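**Bowl with colored rim, how to clean the small joint?**

Tumelo Xaba, 23/01/2019

Hello, I have bought two white bowls, one with blue rim and one with red rim. In the rim is a small joint, and I am afraid flour will stay there. Is it safe to wash them at 50 degrees?
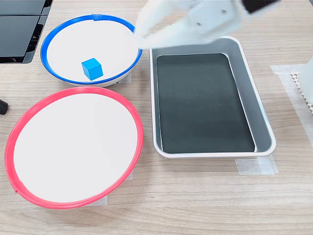
*My two bowls and the metal tray, on the kitchen table.*

The red one is the larger. I use it for salad mostly.

**Costigan**

I have similar ones since December. Wash by hand, 40 degrees is enough. Take an old soft toothbrush for the joint, then dry it with a cloth. Please do not soak more than 5 minutes.

**remura_k**

Mine go in the dishwasher, no problem so far. The tray I would wash separate.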